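Print this article | E-mail to a friend
12 shares | 2 comments

Hamora opens rental of hand-held gripper kit to small firms

Mar 14, 2020

Hamora, a company from Cilham, has started to rent out its hand-held gripper kit to small firms and schools. The kit is named Caken and until now it was only sold, together with a training course. The company says that many customers needed it for one project and did not want to buy.

With Caken a person does an ordinary job while holding a gripper in each hand. The movements are recorded, and the recordings are later used to teach a robot arm the same job. No robot is needed during the recording, and for a small firm this makes the first step much cheaper.

The rental set has 2 grippers with their marker cubes, a wristband, cables and a case. The price is 300 euros for a period of 5 days. Software for checking the recordings is included, but the customer must bring his own computer.
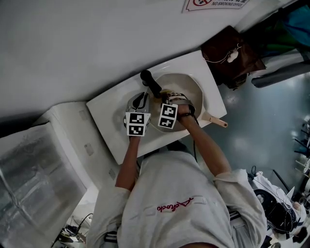 Kitchen work at the bathroom sink: the right gripper holds the pan by its rim.

Charoen Srithong, who is responsible for rentals at Hamora, told us that household work is the most asked subject. "Everybody wants dishes and laundry," he said. "We advise to begin with one object and one place, and to repeat it many times. When people change everything each time, the recordings are difficult to use."

The first customer under the new terms was Yensuk, a cleaning services firm that wants to test robots in small flats. Its staff made 1,057 recordings during the rental period. According to the firm, new users needed one morning to get used to the grippers. The handles were comfortable, but the cable was sometimes in the way when a person had to turn around.

Yensuk also asked for a smaller finger for thin objects such as spoons and lids. Hamora answered that a second type of finger is being prepared and should be ready in August. It will be offered to rental customers without extra cost.

Bookings are made by e-mail or by telephone at the Cilham office. A deposit is required, and it is given back when the case is returned complete. Delivery outside the region is possible, but the customer pays for the transport in both directions.

Filed under: Business > Robots and Automation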